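Pale table top with a washed-out streak – real wood or not, and can I oil it?

Yatziri Aguirre
19 February 2022

Hi all! I picked up a secondhand table from a place out on Sarnley Road and I love it, but I have no clue what the top is made of. The seller called it "the Brostgate table" like I was supposed to know what that meant, and there's no label underneath. It's light blond with a long straight grain, and when I sit at one end there's this whitish band through the middle where the grain almost vanishes. Is that worn finish, or just the window? My sister says oil the whole thing and stop fussing. I paid 110 dollars for it so I'd rather not wreck it in the first month (I already wrecked a nightstand in November, long story).

tramport_tom

Oil it. Mine was dry as a bone and one coat fixed it.

barajas871

Please don't oil it yet! If it's laminate the oil will just sit on top and go sticky, and you'll be wiping it off for a week. Ask me how I know.

First thing, move your head. I mean it – walk to the other end of the table and look back. If the pale band moves with you, it's glare. If it stays put, the finish may be worn there and you've got a different job on your hands. Pull the blinds and check again if you can't decide.

Then look at the edge. On solid wood the lines on top should make sense with what you see on the side and the end. Veneer is a thin real layer, so the edge is often a separate strip, and laminate will sometimes show a dark line where the sheet meets the edge. Get underneath with a flashlight too. Repeating patterns in the grain are another giveaway, though a good print can go a long way before it repeats.

I've been looking at a similar pale top myself and I still go back and forth on it:

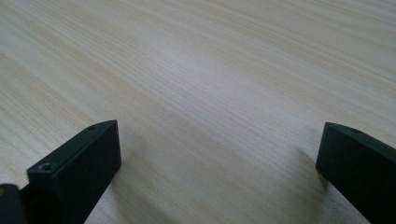

Light straight grain, going almost white where the light hits.

From a low angle like that the lines bunch up at the far side and the bright part looks bleached, so don't judge yours sitting down. Stand over it.

Until you know, a barely damp cloth and a dry one after. If it does turn out to be bare wood, try the oil on the underside first and leave it overnight.

Yatziri Aguirre

OK the band moves when I move!! So it's the window. Still have to get under there with a flashlight, will report back on the edge.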